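The Second Arm Is the Cheap Part
Planning a laboratory automation budget that survives its first year

When the Brovgate technical institute set out to equip a manipulation laboratory, its first budget ran to a single page. Two robot arms accounted for 70 percent of the total. The remainder was divided between grippers, a computer, and a line marked "miscellaneous." The finance office returned the page within the week and asked what the miscellaneous line contained.

Josiane Fleury, who was then responsible for capital planning at the institute, regards that question as the start of the real project. The revised budget had 59 lines. The arms were still the largest of them, but their share of the total had dropped below half, and the purchase date had moved back to December so that building work could be completed first.

"We had priced the catalog," Fleury says. "We had not priced the room."

Her experience is common among institutions buying a first two-arm installation. Suppliers quote for the arm, its controller, and a basic period of support. Mounting frames, cable routing, clamps, work surfaces, electrical work, and floor preparation are usually left to the customer. Each item is modest in comparison with the arm, and each can delay the whole installation if it is ordered late.

The Brovgate plan now separates spending into equipment, site, and operation, with a named person responsible for each. Equipment covers everything that moves, together with whatever holds it in place. Site covers power, network, furniture, and partitions. Operation covers staff hours, replacement parts, training, and the small consumable objects on which the arms practice. The last group had been left out of the first budget entirely.

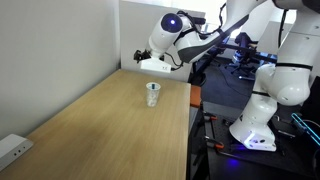
Sofia Quintela, who manages daily operation of the laboratory, argues that the number of arms should be settled only after the tasks have been written down. A department that intends to pick up light objects from a flat surface may need one arm for its first year. A department that expects one hand to steady an object while the other works on it needs two from the outset, and should budget for the additional time required to plan their movements in a shared space.

At Brovgate, the task list was drafted by the people who would use the equipment and then reviewed by the purchasing office. Several requests were removed during that review. One called for a payload far beyond anything in the teaching program, and would have required a heavier class of arm, a reinforced base, and a different safety assessment. Removing it lowered the estimate more than any negotiation with a supplier.

Grippers deserve separate treatment. The institute compared a simple two-finger model from Gaillard with a more elaborate hand from Petik, and asked both firms for the price of replacement fingers, the expected delivery time, and the terms under which a damaged unit could be returned. The simpler model was selected. Money saved on the purchase was transferred to spare parts, and a complete spare gripper is held in storage for each arm.

"An arm without a gripper is an expensive lamp," Quintela says. "I would accept a plainer gripper in exchange for having another one on the shelf."

The mounting frame proved to be the most difficult item to specify. Ploltent, the contractor engaged for the site work, asked for the final positions of the bases before it would quote a fixed price. The laboratory could not supply them until the reach of the arms had been tested against the height of the tables. The parties agreed on an adjustable frame, at greater initial cost, and on a second site visit after delivery. Fleury recommends that any institution in a similar position pay for that visit in advance and write it into the contract.

Staff time remains the item most often underestimated. The Brovgate operating budget sets aside 100 hours for commissioning, including calibration, safety instruction, and the preparation of written procedures. Quintela considers the figure adequate for a team that has worked with robots before and too low for one that has not. Routine maintenance is entered separately, so that it cannot be absorbed by a delayed installation.

The institute also holds back part of its equipment allocation until the system has been in use for two terms. Requests against the reserve must refer to a problem recorded in the laboratory log. To date it has paid for longer cables, additional clamps, and a change to the lighting above one of the tables.

Fleury has since been asked to prepare a plan for a second room. Its budget begins with the floor drawing, followed by the electrical survey. The arms appear on page four.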